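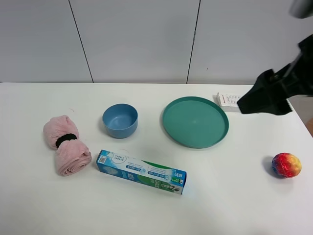
Der Greifer über der Tischplatte, daneben Handtuch, Schüssel, Teller, Schachteln und Ball.

Der dritte Finger

Bent Hauksdóttir schloss die Werkstatt in Clalley um kurz nach sechs auf und machte zuerst das Licht über der Drehbank an, dann das über dem Tisch. Im Oktober war es um diese Zeit schon fast dunkel. Der Kompressor lief noch vom Nachmittag, jemand hatte ihn vergessen. Sie stellte ihn ab und trug das Datum ins Heft ein.

Der Arm stand seit dem Frühjahr auf seinem Platz. Sie hatte ihn gebraucht gekauft, von einem Betrieb in Bavstead, der seine Packstraße auflöste, und ihn mit einem geliehenen Anhänger nach Clalley gefahren. Das Steuergerät war hinüber gewesen. Zwei Monate hatte sie gebraucht, um ein neues zu bauen, und im Sommer hatte der Arm sich zum ersten Mal gedreht, eine Handbreit, und war dann stehen geblieben. Sie nannte das Ganze Pan, weil der Ordner auf dem Rechner irgendeinen Namen haben musste.

Heute ging es um die Fingerbacken. Die ersten hatte sie aus Aluminium gefräst, die zweiten gedruckt. Beide waren zu glatt gewesen. Die neuen hatten an der Unterkante kleine Zähne. Sie zog die Schrauben fest, prüfte das Spiel und legte die Sachen auf den Tisch: das rosa Handtuch, gerollt und in der Mitte mit einem schwarzen Haargummi zusammengehalten, die kleine blaue Schüssel, den Teller, die Zahnpastaschachtel, die weiße Schachtel und den bunten Ball. Den Ball legte sie nach rechts, weiter nach vorn.

Die Zahnpasta hatte ihr Bruder aus Shenzhen mitgebracht, drei Packungen, und eine davon war in der Werkstatt gelandet. Er hatte damals gefragt, wofür der Arm am Ende gut sein solle. Den Tisch abräumen, hatte sie gesagt. Er hatte genickt und nach dem Passwort für das WLAN gefragt.

Sie startete den Durchlauf um halb sieben. Der Arm fuhr aus der Ruhestellung herüber, senkte sich neben die weiße Schachtel und hielt. Auf dem Bildschirm liefen die Werte der Gelenke. Die Backen gingen zu. Die Schachtel kam hoch, kippte nach vorn und fiel zurück auf die Platte.

»Zu weit außen«, sagte sie.

Sie legte die Schachtel wieder hin, änderte den Ansatzpunkt um 5 Millimeter und ließ es noch einmal laufen. Diesmal hielt der Griff. Der Arm schwenkte zur Kiste, die sie auf einen Hocker gestellt hatte, öffnete sich, und die Schachtel fiel hinein. Sie schrieb eine Zeile ins Heft und holte die Schachtel wieder heraus.

Gegen acht kam Tomke herein, die im Nebenraum ein Kajak baute. Sie hatte Harz an den Ärmeln und eine Thermoskanne dabei. Eine Weile stand sie an der Tür und sah zu, wie der Arm den Ball anfuhr, ihn berührte und wegschob. Der Ball rollte über die Kante. Tomke hob ihn auf und brachte ihn zurück.

»Wohin?«

»Da, wo er war.«

»Ungefähr?«

»Genau wäre besser. Aber leg ihn hin.«

Tomke legte ihn hin. Der Arm fuhr ihn wieder an. Er rollte wieder weg, diesmal in die andere Richtung, bis gegen den Teller.

»Du könntest ihm einen dritten Finger geben«, sagte Tomke.

»Dafür ist vorn kein Platz. Ich müsste das Gehäuse aufmachen und den Motor versetzen.«

»Und?«

»Und dann fange ich von vorn an.«

Tomke goss Tee in den Deckel der Kanne und stellte ihn auf die Werkbank. Sie sprachen über die Miete. Der Vermieter in Jostulton hatte geschrieben, dass er die Halle im nächsten Jahr vielleicht selbst brauche. Tomkes Kajak würde bis dahin fertig sein. Beim Arm wusste Bent es nicht. Man konnte ihn abbauen, das hatte sie schon einmal getan, aber die Bodenplatte war mit vier Ankern im Beton, und zu Hause hatte sie Dielen.

Als Tomke gegangen war, nahm Bent sich das Handtuch vor. Es war das Einzige, was beim ersten Versuch geklappt hatte, auch mit den alten Backen. Der Stoff gab nach und füllte die Lücken. Der Greifer musste nicht wissen, wo genau er zufasste. Sie ließ es dreimal hintereinander laufen, und dreimal lag das Handtuch in der Kiste, einmal ohne den Haargummi. Den fand sie unter dem Hocker.

Sie setzte sich und trank den Tee, der inzwischen kalt war. Der Zähler im Programm stand bei 3.044. So oft hatten sich die Backen seit dem Sommer geschlossen, auch wenn nichts dazwischen gewesen war. Sie überlegte, ob sie den Ball einfach weglassen sollte. Auf einem Esstisch lagen selten Bälle. Andererseits lagen dort Äpfel.

Um zehn holte sie die Schublade mit dem Moosgummi und schnitt zwei Streifen zu, 32 Millimeter lang. Sie klebte sie zwischen die Zähne und die Innenseite der Backen, drückte sie an und stellte die Küchenuhr auf zwanzig Minuten. In der Zeit fegte sie den Boden unter der Drehbank und schrieb dem Vermieter eine Antwort, die sie nicht abschickte.

Dann legte sie den Ball zurück auf seinen Platz und drückte die Eingabetaste. Der Arm kam herunter. Die Backen schlossen sich langsam, der Ball drehte sich ein Stück und blieb stecken. Er hing schief, weiter unten als geplant, aber er hing. Über der Kiste ließ der Greifer ihn los.

Bent schrieb die Zeit auf. Dann stellte sie die Küchenuhr noch einmal, nahm den Ball aus der Kiste und legte ihn eine Handbreit weiter links hin.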